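Wrist camera view in simulation full of wall, policy won't train

Posted by Declan Cartwright in Simulation and Rendering

I'm running a two-arm setup in Danance with the Clurnano plugin doing the rendering. The policy gets joint states plus one wrist camera per arm. After 50 epochs the loss looks lovely and the arm behaves as though it has never met a table. I finally looked at the wrist frames, as I should have done in November, and most of them are wall. The transform was copied from a colleague's config, which worked for him, naturally. Is it the extrinsics, the field of view, or me?

hultmont_refugee
Had this. Reinstalled Clurnano and it went away. No idea why, sorry.

Eulalia Gaete
Probably the extrinsics, and a little bit you. Danance and Clurnano don't agree on which way a camera looks: one takes +Z as forward, the other -Z. If your colleague exported through Daza, it fixed that for him quietly and he never had to learn about it. Print the camera pose in the gripper frame at the home position and check it by hand before touching anything else. Then look at the pitch. Mine was 56 degrees when it should have been steeper, and I lost 2 days to blaming the network.

Field of view comes last. Widening it will drag the table in, but everything gets smaller and you'll be back here asking why the grasps miss.

Declan Cartwright
Reinstalled first, because I am weak. No change. Pose printed, and the pitch is nonsense, so I'll redo the transform tonight - properly, from the drawing. For anyone wanting to know how bad it was, three quarters of the render is two bare walls and the corner between them. The tray and the other arm are squashed in along the bottom, and the other arm's gripper isn't in view at all, so the policy had very little to go on.

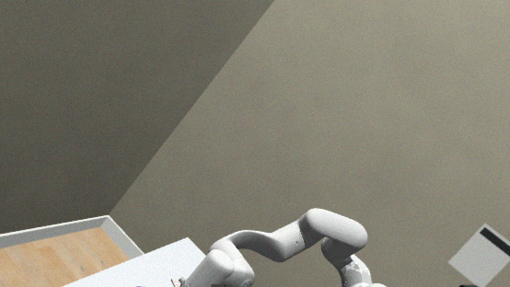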